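Plarnine – table setting notes

Hi, and thanks for stopping by! Plarnine is my little collection of dish rack and plate layouts. I keep it because I kept forgetting how I'd set the table up (embarrassing, but true). There are 1,110 entries in it so far, sorted into 40 folders.

Plate

One round plate on the brown mat, nothing on it. I file these under "plate-bare".

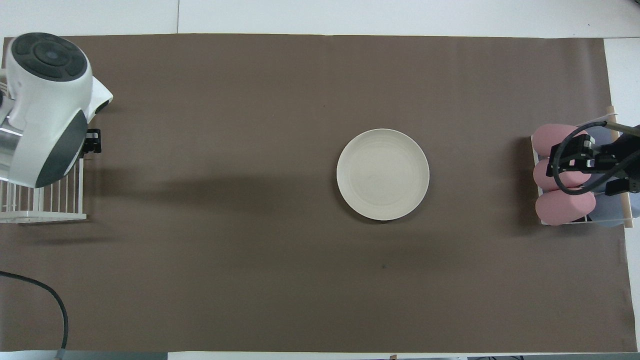 Cups and racks

Cups go in the rack with the wooden bar, three blue on one side and three pink on the other. The wire rack across the mat stays empty in this folder – please don't mix it up with "rack-full", which has 348 entries and its own naming. I'm still fixing 11 labels in there, sorry!
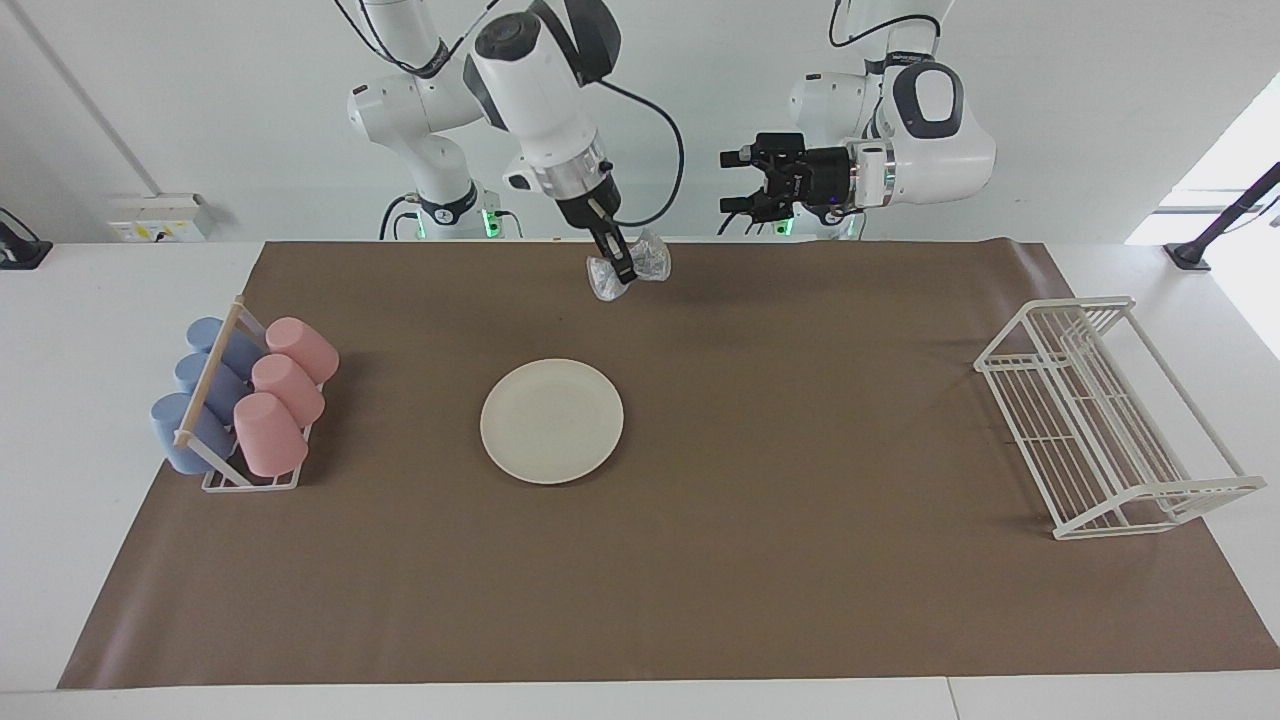 Everett Van Dusen: Could the cup colors get their own column? I sort by color first and I keep having to dig through the notes field for it.

Yes! It'll be in the November update, right after the layout name.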